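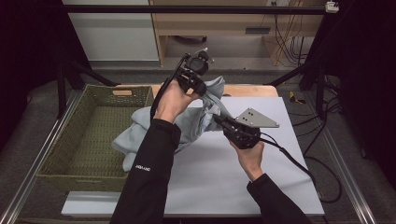 Home Skills, Block 2 — Folding cloth and filling the basket
Home | Course plan | Handouts | Reading | Contact
July — notes by Matvii Tkachuk, checked by Heledd Rowlands

This handout continues from Thursday. Please read it before the practice in room 21.

We fold on a flat surface which is larger than the cloth. A pale board on the table is good for this, but with a pale blue-grey cloth you must look carefully for the edges. Put the basket at the left side, close to the work. Last week many of you put it behind you and turned each time, and the corners moved.

Opening the cloth. Find one corner, then follow the edge with the fingers until the next corner. Do not pull from the middle. When the cloth is pinched in the middle it makes a twisted bunch, and the corners hide under it. If part of the cloth hangs over the rim of the basket, bring it back to the board first.

Folding. Bring the short edges together, smooth from the fold to the outside, and turn the cloth a quarter. Fold again. For small cloths two folds are enough — for bath towels we add a third.

Filling. A rectangular basket takes folded pieces better than a round one. Lay the folded side up, so you can lift one piece without opening the others. With a coarse woven basket, look for loose ends inside which can catch the fabric. Do not fill higher than the handle slot.

Homework: fold up to 695 grams of mixed cloths at home and write down which fold you used for each. The Studirar sheet has space for this. Heledd Rowlands collects the sheets before the break.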